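## 4. Filling the sample cup and setting the spindle

Applies to the Trilto bench viscometer, firmware from June onward. Read section 3 (leveling) first.

1. Rinse the cup and spindle with dry acetone and let both air-dry. Do not wipe the spindle with paper.
2. Check the spindle for bends. Roll it on a flat glass plate. If the tip wobbles, replace it.
3. Draw the sample into a glass syringe and fill the cup to the lower engraved line. Ionic liquids and heavy glycols trap air, so dispense slowly against the wall.
4. Leave the cup to stand until no bubbles are visible.
5. Thread the spindle onto the coupling by hand. The thread is left-handed. Hold the shaft still with your other hand while you turn.
6. Raise the cup until the liquid reaches the groove on the spindle.

**Caution:** Never lift the instrument by the coupling. Side load on the shaft damages the jewel bearing.

**Note:** Samples that take up water from the air should be run under the nitrogen cap (part supplied with the Fothergill kit only). Readings drift downward as water gets in.
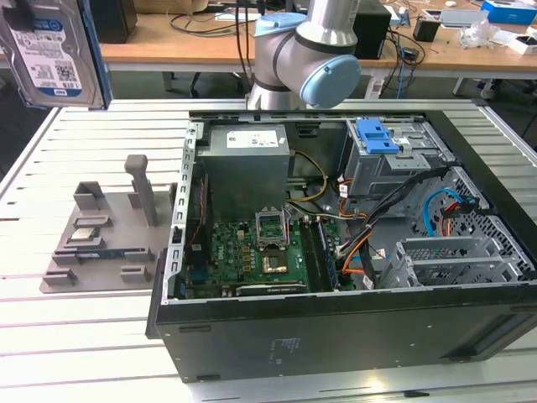

*Desktop tower on its side with the side panel removed.*

### 4.1 Zero and first reading

1. Set the bath to the test temperature and wait until the display stops flashing.
2. Lower the cup clear of the spindle and press ZERO. The motor runs for two full turns.
3. Raise the cup to the groove again and select a speed. For samples above 3,000 mPa·s, start at the slowest setting.
4. Press RUN. Record the value once torque is steady — it must be below 100 percent of full scale.
5. If the display shows OVER, stop the motor and fit the next smaller spindle. Repeat from step 2.

Write the spindle number next to every reading. Values taken with different spindles should not be averaged.

### 4.2 Service

Return units for bearing work to the Bolby workshop, attention Maureen Pickering. Stustport handles spare cups and spindles.

Section revised 27 October 2023, G. Clegg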